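Repainting a rental kitchen — satin or eggshell? 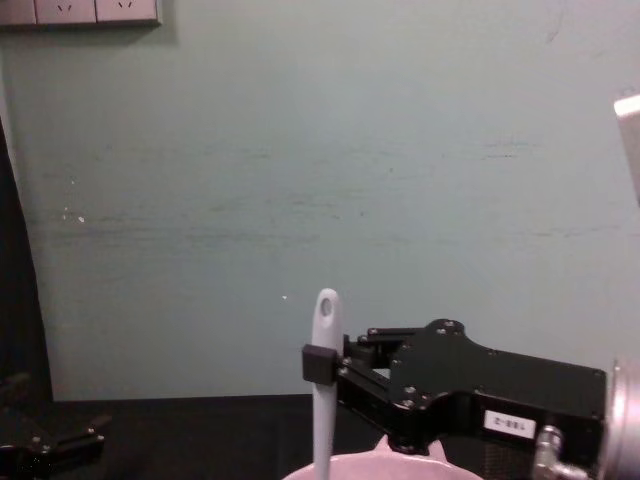

the wall in question, scuffs and all

mossbucket
So my landlord finally said yes to paint. I've had two years of this pale green and I'm done! The scuffs run right across the middle and I've scrubbed them with everything under the sink. I'm thinking satin in a warm white, but the guy at Herrero swore by eggshell. Who's right?

pottingshed6
Satin. You can wipe it. Eggshell in a kitchen is asking for trouble.

Gravine_gal
Gonna disagree — satin shows every bump, and old walls have plenty. I did eggshell last September and it wipes down fine with dish soap (no scrubby sponges!!). Also I kinda like the green??

pottingshed6
Do you fry stuff though? I do, a lot, and my eggshell went shiny in patches.

Gravine_gal
Ok fair, I mostly bake lol

tilda1381
Whichever you pick, wash the wall first and turn off the breaker before you pull the outlet cover. And get it in writing from the landlord. Mine "forgot" he'd agreed.

mossbucket
Ooh, good call, emailing him tonight. Leaning satin, I fry everything.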